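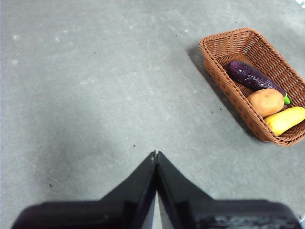 Wicker basket, woven sides, braided rim.

Stekura: small dataset of household storage words

Word list + usage notes for containers people keep at home. Baskets, bins, tins, crates, sacks, jars. Text only, no audio. Collected by Blagoje Radulović, cleaned up by Leire Miranda. Last touched 4 Mar 2018.

What's in it

464 entries. One row per term per speaker group, so the same word can show up more than once. That's on purpose, please don't dedupe and then email me about missing rows.

Files

terms.csv - the main table
notes.txt - longer comments that didn't fit in a cell
sources.csv - where each entry came from, by code
old/ - first pass, kept for comparison. Don't use.

Columns in terms.csv

id - integer, not continuous, gaps are deleted rows
term - lower case except names
plural - blank if same as term or if nobody gave one
group - D or N, see below
sense - short gloss, plain words
material - what the speaker said it's made of, free text, messy
room - where it's kept. kitchen, hall, shed, other
conf - 1 low, 2 ok, 3 sure

Groups

D = Dititz, N = Negash. Two towns, one questionnaire. Wording was the same in both but Negash got the shorter version after people complained about the length, so the room column is thin there. Blank means not asked. "none" means asked, and no answer.

How it was collected

Paper forms first, then typed in. Around 300 forms came back, most of them readable. Where handwriting was bad I typed my best guess and set conf to 1. Leire went over all the 1s in February and fixed the ones she could. Rest are still 1.

Multi-word terms kept as is ("bread basket", "button tin"). Hyphens removed, might put them back.

Known problems

- basket / hamper / creel are tangled. Some people use hamper for anything with a lid, some only for picnics. Sense column tries to sort this out, doesnt always manage.
- "box" is way over represented. It was the sample answer on the form, our fault.
- material has wicker, willow, cane, rattan and "basket stuff" all in there. Not merged. People mean different things by them and I'm not going to pick.
- accents got mangled in a couple of source names. sources.csv is UTF-8 now, old/ is not.
- ids in notes.txt may be off by one near the end. Check against term before you join.

Loading

Comma separated, double quotes, header on first line. Excel will turn some of the source codes into dates. Import them as text. We convert with Tiltivlow but anything that reads csv is fine.

Using it

Fine for teaching, glossaries, dialect maps, crossword people. Not big enough for frequency claims. Don't quote a percentage out of this and call it how the region talks.

No personal names in the public files. Age and street were on the forms, both dropped before typing.

License

Free to use and change, keep the two names on it. If you fix somthing send it back.

To do

merge the duplicate lid senses
fill in plurals for group N
decide about "tub"
scan the leftover forms, they're in the blue folder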